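Stastgate Dog Sports Club
Training ground and equipment check, with comments

Date of check: Friday, June 5, 2026
Checked by: Ailsa Carnegie
Second checker: Arif Kusuma
Classes covered: Puppy Foundation, Rally, Hoops, Evening Agility

Marks used: OK / OK with comment / FIX before next class / OUT OF USE

1. FIELD AND FENCING

1.1 Perimeter fence, full walk around
OK with comment. Bottom wire is lifting behind the far bench. Pegged down for now. A small terrier could still get a nose under it.

1.2 Main gate and inner gate
FIX before next class. Inner gate latch drops but does not catch unless you lift the gate. Until it is replaced, use the clip and chain every time, including when you are only going to your car.

1.3 Ground surface
OK. Two holes filled in the warm-up strip. Grass is short enough for the hoops.

1.4 Shade and water
OK with comment. Three bowls on the rack, one cracked and thrown out. Handlers should bring their own bowl as well.

1.5 Parking strip
OK. Please leave space between cars for dogs coming out of crates.

2. AGILITY EQUIPMENT

2.1 Jumps and cups
OK with comment. 8 wings checked. One cup is stiff and the bar does not fall freely when knocked. Marked with tape, do not use on that side.

2.2 A-frame
OK. Hinge pin and chains checked. Rubber surface is sound on both contacts.

2.3 Dog walk
OUT OF USE. Center support rocks under load. Lachlan Laing is looking at the foot plate. Leave the planks on the ground and do not set it up low for puppies either.

2.4 Tunnels and tunnel bags
OK with comment. The 4 bags on the long tunnel are fine. The short tunnel needs one more on the curve.

2.5 Weave poles
OK. Base is flat, no sharp ends.

3. HOOPS AND RALLY

3.1 Hoops
FIX before next class. Two hoops have split at the joint and the edge could catch a long coat. Spares are in the Brostelex crate at the back of the shed.

3.2 Barrels
OK. Wash out before stacking, there were wasps in one in February's leftover stack.

3.3 Rally signs and holders
OK with comment. Holders are good. Several signs have faded and are hard to read from the start line. Reprint ordered.
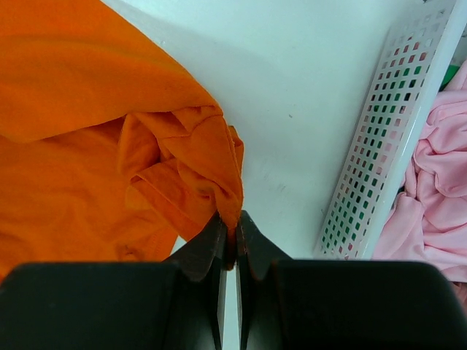
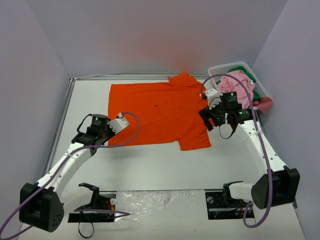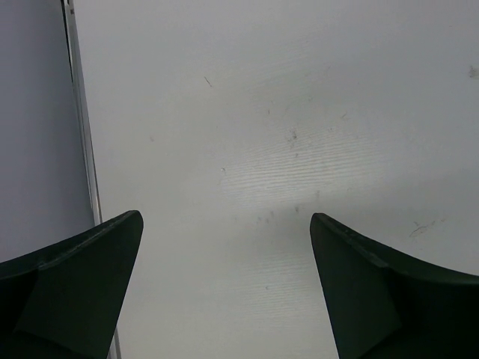 Orange T-shirt on the white table, second picture

4. INDOOR ROOM

4.1 Matting
OK with comment. Joins taped again along the wall side. The tape lasts a few weeks at most and we should price proper edging. Catherine Kinnear has a quote of $179 for the side that needs it.

4.2 Doors
OK. Both close on their own. Fire door clear.

4.3 Lighting
OK. Tube at the entrance flickers when first switched on, then settles.

4.4 Crate area
OK. Limit stays at one dog per crate, covers on for reactive dogs.

5. FIRST AID AND RECORDS

5.1 Human first aid kit
OK. In date.

5.2 Dog first aid kit
FIX before next class. Self-stick bandage used up and not replaced, tick remover missing. Whoever borrowed it, please put it back in the red pouch.

5.3 Emergency vet number
OK. Posted by the door and inside the shed. Now lists the out-of-hours line too.

5.4 Vaccination records
OK with comment. 40 dogs on the summer list. Nadine Yammine is still waiting on paperwork for the new puppy group. No record, no class - this applies to club members' second dogs as well.

6. ACTIONS

Inner gate latch - Lachlan
Dog walk foot plate - Lachlan
Split hoops swapped out - Ailsa
Bandage and tick remover - Arif
Edging quote to the next meeting - Catherine
Puppy records - Nadine

Evening Agility can run with jumps, tunnels, weaves and the A-frame. Course plans that include the dog walk should be redrawn before the session, please, and sent to Ailsa so she can set out the right equipment.

Comments on this check can be left in the book in the shed.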